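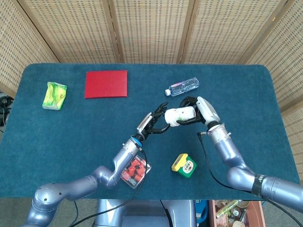

Según Sotero, quien prepara una mesa de trabajo empieza siempre por la superficie y deja los objetos para el final, y en esa costumbre se apoya el orden que sigue este capítulo. La observación procede del taller de Estedo y ha sido discutida en más de una ocasión: en Nedeck se sostiene que el espacio circundante condiciona la elección de la mesa y que debe estudiarse antes. El lector encontrará ambas posturas en los apartados siguientes.

Inicio | Índice | Capítulo anterior | Capítulo siguiente | Glosario

CAPÍTULO 8
La mesa tapizada y su entorno

8.1. Objeto del capítulo

Se estudian aquí las mesas de tablero cubierto con fieltro, los biombos de tejido que delimitan el área de trabajo y la disposición de los objetos pequeños sobre la superficie. Al término del capítulo, el alumno deberá ser capaz de elegir un revestimiento adecuado, situar los paneles y distribuir los objetos sin obstruir la zona central de manipulación.

8.2. El fieltro como revestimiento

El fieltro amortigua el contacto, reduce el ruido y dificulta que las piezas cilíndricas rueden hacia el borde. Los tonos azules y verdes ofrecen buen contraste con objetos blancos o claros. El tablero rectangular de esquinas redondeadas se presta bien a este revestimiento, pues en la esquina viva el tejido sufre mayor tensión y se desgasta con rapidez.

El paño se corta con un margen de 15 centímetros por lado y se tensa desde el centro. Las arrugas deben corregirse antes de fijar el último lado.

8.3. Los biombos

El biombo plegable de trama calada separa la mesa del resto de la sala y deja pasar parte de la luz. La disposición más frecuente consta de un panel ancho al fondo y otros dos en ángulo, uno a cada costado. En las prácticas de este manual se emplea el modelo Khattak, de 225 centímetros de desarrollo total. Conviene comprobar la estabilidad de los paneles una vez abiertos.

8.4. Distribución de los objetos

La zona central se reserva para el objeto que se manipula en cada momento; los demás se reparten por el resto del tablero. Los rollos, frascos y otros cuerpos alargados se toman por ambos extremos y se levantan ligeramente antes de desplazarlos, de modo que no arrastren el paño.

Los ejercicios correspondientes a este apartado figuran en la página 68.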